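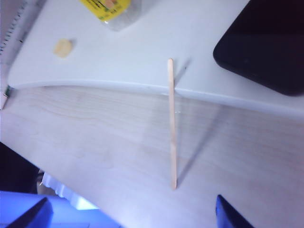

Wooden stick at the edge of the white board, viewed from the wrist camera, gripper fingers open.

Setting up a stick-handling station and handing it over to the bench staff

This page covers setup of a single-arm station for picking up flat wooden mixing sticks, as done at the Indemau sample prep room. It assumes the arm is mounted, powered and reachable from the cell controller. Allow a full shift for the first station.

Before you start

Talk to the people who do the job by hand. At Indemau, Elmarie Zwane walked the bench with each technician and wrote down every motion, including the ones missing from the work instruction. The written procedure had 23 steps. The observed one had 26. The extra 3 were small corrections to the angle of the stick before gripping, and the program needs all of them.

Step 1. Fix the board
Clamp the white board to the tabletop. The front edge is curved, so take your reference from the straight left side. Do not use the glossy lip as a vision target. It throws a highlight that moves with the room lights.

Step 2. Teach the approach
Open the fingers fully. Jog the wrist until the lower end of the stick points into the gap between them. Save this pose as APPROACH. A slight tilt in the stick is acceptable at this stage.

Step 3. Check for shadows
Pale wood on a pale table gives low contrast, and a long shadow can be read as a second edge. Run the detection routine with the overhead lights on, then with them off. If the result shifts between runs, lower the exposure and repeat.

Step 4. Close and lift
Set grip force to the lowest value that holds. Lift straight up before any rotation. If the stick slips, go back to Step 2 and correct the pose - raising the force will crack thin stock.

Step 5. Hand over
Each operator should stop, clear and restart the station without help before it runs in production. Anju Awasthi, who trains the second shift, has operators cause a missed pick on purpose and recover from it.

What changes at the bench

The technicians at Indemau no longer place sticks one at a time. They load stock, clear faults and inspect finished trays. Two of them now edit taught poses themselves, a task that used to wait for the integrator, Delach. Update the job descriptions before go-live. Indemau did it afterward, and for a month fault clearing belonged to no role on the roster.

Expect objections to pace. The station does not slow down near the end of a shift, and inspection has to keep up with it. Put the pause control within reach of the inspector and record its use as normal operation - it should not count as downtime.

Next: Tray inspection and reject handling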